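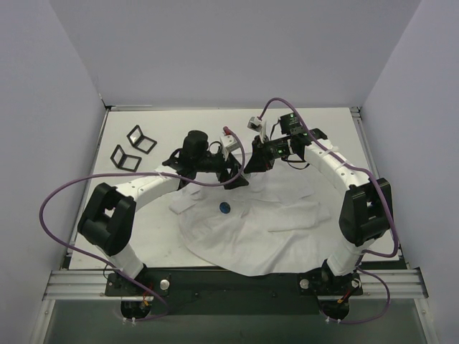
Figure 1. Two arms over the white tabletop, with panels on three sides.

Where Does All the Bus Money Go? My Term Project on the Nemutville Night Route

I picked the night bus for my project mostly because I ride it home from work, and I'd gotten tired of standing at the Weltberg stop wondering if it was even coming. My adviser, Chun-hung Hsieh, told me to stop complaining and start writing things down, so I did.

The plan was pretty simple. I logged 100 trips through November, writing down when the bus was supposed to show up and when it really did. I used my phone clock for everything, plus a little notebook (which got rained on twice, so two pages had to be copied over). Idris Landeg took the Sunday trips for me, which was a huge help!

Out of those 100 trips, 27 were more than five minutes late. That's less than I expected -- I would have guessed half. Almost all of the late ones happened on the stretch past Tanasarn, where the road narrows and the bus has to wait at the long light by the grocery store.

I also handed out a rider survey at both ends of the route. People didn't care that much about a bus being late. What bugged them was not knowing. One woman told me she'd happily wait twenty minutes if a sign said twenty minutes, and I kept thinking about that the whole time I was typing up the results.

If I did it over, I'd start logging in September and count riders too, so I could tell whether a full bus runs slower. I'd also get a waterproof notebook. My trip log and the blank survey form are in the appendix.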